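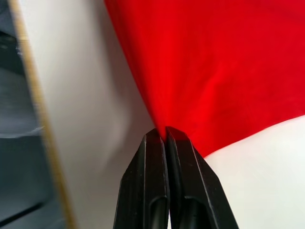
Thursday

Woke before six with the window open and the sound of the bin lorry. Legs stiff from yesterday, mostly the calves, and a sore patch on the left heel that will need a plaster before I walk again. Porridge, two cups of tea, then the crossword until the post came. Nothing in it but the water bill and a card from the optician.

I want to get the walk down while I still have it straight. We did the Whitcombe to Gedden stretch, which I have been putting off since the winter because of the mud. The mud was there, though less of it than I feared. The bus dropped us at the top of Whitcombe by the closed pub at ten past nine and we went down past the church and over the stile into the long field. Sheep in it, lambs with them, all very loud. Raelene had the map and I had the flask.

The first part follows the old railway. The sleepers went long ago but the ballast is still underfoot and it drains well, so we made good time to the bridge. After the bridge the path used to go straight on through the cutting. It has been closed, with a notice from the council about a slipped bank, and a diversion goes up the side of the wood and along the top. It adds a fair bit of climbing. I stopped twice on the way up and said I was looking at the bluebells. They are nearly out, another week I should think.

Top of the wood by eleven. Clear enough to see the water tower at Gedden and the line of pylons going away behind it. There is a trig point up there on the map, marked 121, and I wanted to find it, having missed it the last time. It is in the hedge, on the far side from the path, with brambles grown up all over it. I scratched my wrist getting to it. Raelene stayed on the path and ate an apple.

Lunch on the wall by the farm track. Cheese and pickle for me, egg for her. The wind had got up and we put our coats back on. I had bought a new coat for this, a Bumodura, reduced in the sale, and it kept the wind off well enough but the zip catches at the bottom where the lining folds over. Twice I had to take it right off and work the zip free. If it goes on doing that I shall take it back, though I have thrown away the bag with the receipt in it and will have to see whether the bank statement will do. The old coat is still on its hook in the hall and I have not given it away yet, so I am covered either way.

After lunch the worst bit, which was the lane. There is no verge for most of it and the vans come down from the quarry end fast. One driver put his hand up to thank us for getting into the gateway and the rest did not. 45 minutes of that, then the footpath sign, which has been turned round so that it points into somebody's garden. I turned it back as well as I could. It is loose in the ground and will be round again with the next wind. I must write to the footpaths officer about that and about the diversion, because there is nothing at the Gedden end to say the cutting is shut. Anyone coming the other way would get nearly to the bridge and have to turn back.
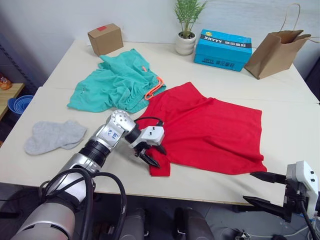

Raelene Prendergast said over tea that I should ring them and not write, as she had written about the broken kissing gate last year and heard nothing, and that in any case the cutting would never be opened again and we might as well get used to the hill. She said the council had wanted that path off its books for years. I said a bank can be mended. She said it could, and then asked if I was going to finish the scone.

I do not think she is right about it being shut for good, but she is probably right about the telephone. I will ring on Monday and write as well.

The tea room at Gedden has changed hands. It is called Givau now and they have painted it dark green inside. The tea comes in a glass pot with a lid that drips. The scones were fresh, and bigger than they used to be, and the woman let us sit on past closing until the bus was due. They have kept the noticeboard by the door. I read all of it while Raelene was in the ladies. Whist drive, lost tortoise, a man who sharpens mowers. I took down the number of the mower man, as ours has not cut properly since last summer and only tears at it.

The bus was late. We stood in the shelter with two girls in school uniform sharing a bag of chips, and the smell made me hungry again in spite of the scone. Home by twenty to six. Boots off on newspaper in the porch, hot bath, beans on toast. Asleep in the chair before the news.

So, today. I brushed the boots when the mud had dried and put them back in the cupboard. The left insole has worn through under the heel, which accounts for the sore patch. I have cut a piece of felt to go under it for now, but it wants a proper new pair. Washed the walking socks and the flask. The flask cup has a crack in the rim that I had not noticed, or else it is new.

Rang the mower man at dinner time. No answer, left a message. Rain from two o'clock, on and off, so nothing done outside. I sat with the map instead and pencilled in the diversion, and looked at what comes next. From Gedden the path goes along the river to the mill and then there is a choice, over the common or round by the road. The common is shorter but I remember cattle on it. Raelene does not like cattle. She will say she does not mind and then walk very fast along the fence.

The bus on that side only runs every 2 hours, so we shall have to be careful about the time, and take a proper lunch in case the mill café is shut. I have asked her for the week after next, if my heel is better.

Fish for tea. Turned the heating off at eight as it is April and I am trying to be firm about it, then put it on again at nine.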